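Chapter 6
Teaching by Showing: Demonstrations by Hand and by Remote Control

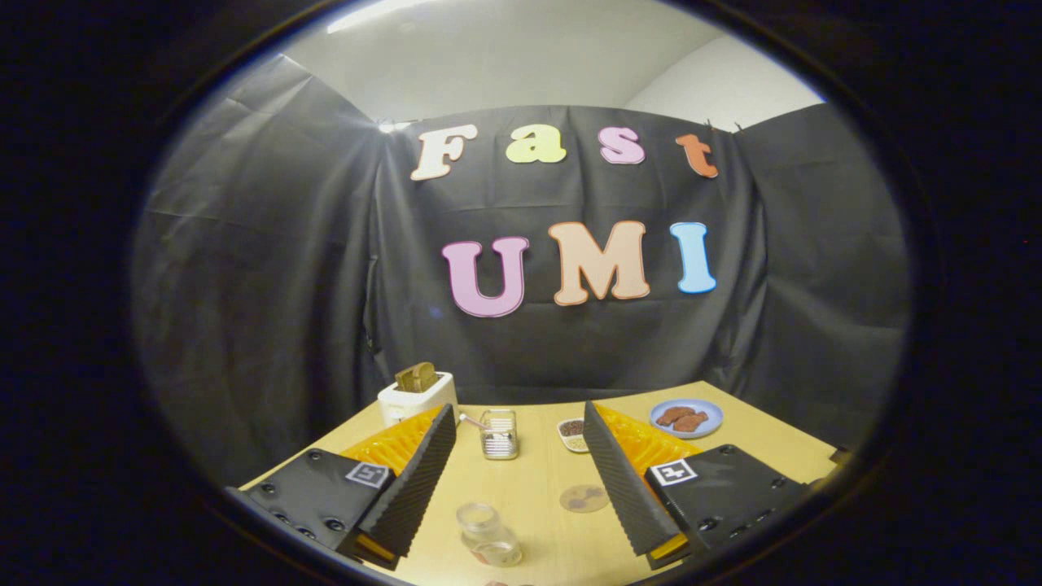
Most people who come to robot programming have heard some version of the same promise. You will not have to write code for the task. You will show the robot what you want, a few times, and it will pick up the rest. The promise is old, it has been renewed every few years, and parts of it have come true. This chapter is about which parts.

The first five chapters treated a task as something an engineer writes down. A pick has an approach pose, a grasp, a lift, and a place, and each of these has numbers attached. That works well when the parts arrive in a tray and the tray is bolted down. It works badly on a breakfast table. A slice of toast has no data sheet, a dish of seeds will not be in the same spot tomorrow, and a glass jar gives a depth camera very little to hold on to. Writing down every case by hand is slow, and the case you forgot is the one the customer will find.

So we show instead. A person performs the task, a machine records it, and a program is fitted to the recordings. The word "fitted" matters. Many descriptions of this field say that the robot "understands" the task after training. We will avoid that word. What the robot has after training is a function that takes in camera images and a few joint readings and gives back motions. Whether that function does anything sensible on a table it was not trained on is a question for testing, and Section 6.5 argues that the testing is usually too thin.

Three ways to record a demonstration

There are three common ways to get a person's skill into a recording, and each one loses something.

In hand guiding, the person takes hold of the robot arm and moves it through the task. The recording fits the robot exactly, because it came from the robot. But the arm is heavy even when its motors are helping, the person's hands are in the camera view, and few people move naturally while pushing a machine around. Demonstrations made this way tend to be slow and full of small corrections.

In remote control, the person stands away from the arm and drives it with a second, smaller arm, a pair of hand controllers, or a joystick. The hands are out of view and the recording still fits the robot. The price is feel. Unless the rig sends force back to the operator, which most affordable ones do not, the operator learns that the gripper has touched the jar by watching the jar move.

In hand-held recording, there is no robot in the room at all. The person carries a gripper with a camera on it and does the job directly. The camera usually has a very wide lens, so that both fingers and most of the workspace stay in view, and square printed markers may be fixed near the fingers so that software can work out how far the gripper is open. Recording is quick and the motions look natural. Sometimes they look too natural. A person's wrist and shoulder will happily take a path that the robot arm cannot follow, and you may not find out until you try to replay it.

A count that sounds large

Consider a case we will return to through the chapter. The Closska project set out to teach a single arm to clear small items from a kitchen table. Two operators at the Stadau site recorded 1000 demonstrations with a hand-held gripper, and this was the number on the first slide of every talk the project gave.

After filtering, 608 were left. In some of the discarded recordings, camera tracking had been lost. Others asked for a motion outside the arm's reach, and a good many were cut because the operator had paused or started over. None of this is shameful -- it is what recording is like -- but a reader who plans a budget around the first number will come up short.

The finished policy was then tested 20 times on the same table, under the same lights, with the same dishes. It did well. The report called it "robust." Twenty trials on one table cannot support that word, and the authors did not say how the objects were put back between trials or who decided what counted as a success. A later run in a second room, with 118 trials and dishes bought from another shop, gave a much lower score. That run appeared in an appendix.

We do not pick on Closska because it was careless. It was more open than most, and we can only criticize the second run because it was published.

What a plain background does

Look closely at where demonstrations are recorded. Dark cloth behind and beside the table is common, and so is a short list of props. There are good reasons for this. A plain background cuts down on clutter, and if nothing behind the table changes, fewer recordings are needed before the policy starts to work. The same choice can hide a weakness. A policy that has only seen objects against black cloth may be relying on the cloth, and you will not know until you take it down.

The Wodix exercises at the end of this chapter ask you to do just that. You will train on one setting and test on another, and you should expect to be disappointed the first time. Keep the failed runs. Section 6.6 uses them.

Before you read on

You will need the material on camera calibration from Chapter 3 and the section on reach and joint limits from Chapter 4. Readers who skipped the Tiedemann gripper lab can still follow the text, but should at least read its notes on finger compliance. Soft fingers forgive a badly placed grasp, and that makes it hard to tell a good policy from a lucky one.

Section 6.1 begins with hand guiding, the oldest of the three methods and still the easiest to get wrong.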